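Redia Opens Table Setting Room at Midden Street Building

Rehearsal space offers practice in everyday dining tasks; sessions to run through spring

Redia has opened a room for the practice of table setting and other small household tasks on the ground floor of its Midden Street building. The room entered regular use in January and is open to participants in the organization's Daily Living program, to trainee hospitality staff placed through Casteo, and to residents of the Dalen housing development who have registered with the program office.

The room replaces a shared arrangement under which table work was practiced in the staff dining area outside meal hours. That arrangement limited sessions to the early afternoon and required all place settings to be cleared before the evening meal. Under the new schedule, sessions may be held from 9 a.m. until 6 p.m., and a setting may be left in place between one session and the next.

Redia has committed funding for the room through the end of the current program year. The room measures 300 square feet and was formerly used for the storage of archived files. The work of conversion was limited to clearing the shelving, renewing the lighting and bringing in furniture. An amount of $800 was set aside for tableware, placemats and utensil holders, with a small reserve for replacements.

Tables and Surfaces

Participants work at light wood tables. The program office chose a plain surface with no cloth so that each item can be placed, lifted and placed again without a fold or hem getting in the way. Every exercise begins from a clear tabletop, and participants are asked to check the surface before bringing anything to it. Crumbs and stray items are to be removed at that point. 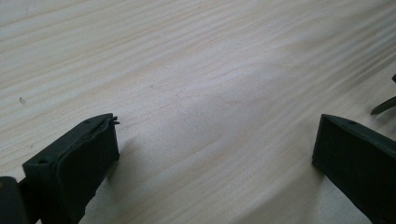
The Standard Place Setting

The basic exercise taught in the room is a single place setting for one diner. It consists of a placemat, a plate and the utensils needed for a simple meal. The exercise was revised ahead of the opening, following comments from instructors that the earlier version introduced glasses, napkins and side plates too soon.

Under the revised exercise, the placemat is laid first and squared to the front edge of the table. The plate is then centered from left to right. Utensils are taken one at a time from a holder kept within reach and are laid down by the handle. A participant who is not satisfied with the position of an item may correct it at any stage, and instructors have been asked to allow time for this before offering guidance.

The exercise is taught in both a formal and an informal arrangement. In the formal arrangement, the fork is placed to the left of the plate and the knife to the right, with the blade turned toward the plate. In the informal arrangement, used in the first two sessions, the participant may lay the utensils wherever there is space on the placemat, including above the plate, and then discuss the result with the instructor. The program office notes that many households do not follow a fixed pattern, and the informal arrangement allows participants to begin from what is customary at home.

A full session lasts 60 minutes. The first part is given to setting the table, the second to clearing it and returning each item to its place. Clearing is assessed in the same manner as setting. Participants who complete 7 sessions may move on to the two-person setting, in which a second placemat is laid on the opposite side of the table. 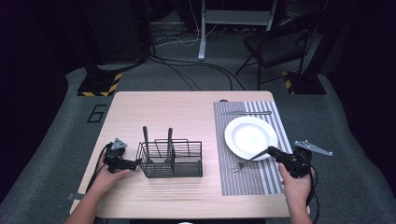
Equipment for the room was selected over several weeks, with preference given to items of the kind found in ordinary homes. Instructors had asked for tableware that could be told apart easily from the table beneath it and for holders that would keep utensils upright. A white plate on a placemat of gray and white stripes meets the first request, and the stripes, which run from the back of the table to the front, also give participants a line against which to judge whether a knife or fork is lying straight. The black wire-mesh caddy meets the second. Its internal divider allows utensils to be sorted by type, and handles stand well above the rim, where they can be grasped without reaching into the basket. Additional placemats in a single plain color are held in the program office and may be requested by instructors who find the stripes distracting for a particular participant.

Tableware used in the room is washed at the end of each day and may not be borrowed for other functions in the building. Chipped plates and bent utensils should be set aside and reported to the program office, which will arrange for replacement. Participants may bring a utensil from home if they are accustomed to a particular shape or weight of handle, provided that it is shown to the instructor at the start of the session.

Access and Registration

The room is reached from the main entrance on Midden Street and is on the same level as the lobby. No stairs are involved. Visitors are asked to sign in at the front desk and to wait in the lobby until the previous session has ended. Coats and bags should be left on the hooks provided in the corridor, as floor space beside the tables must be kept open.

Participants in the Daily Living program are assigned a session time by their instructor and do not need to register separately. Casteo trainees should apply through their placement coordinator. Dalen residents may register in person at the program office or by returning the form distributed with the winter notice. There is no charge to participants in any of the three groups.

Family members may observe a session with the agreement of the participant. They are asked not to assist with the setting unless the instructor requests it. A printed sheet showing both arrangements is available at the front desk for use at home.

The program office will review the schedule at the end of the spring term. Matters under consideration include the addition of an evening session and the introduction of a separate exercise on serving dishes. Comments on the room and its equipment may be left at the front desk or submitted in writing to the program office at the Midden Street address.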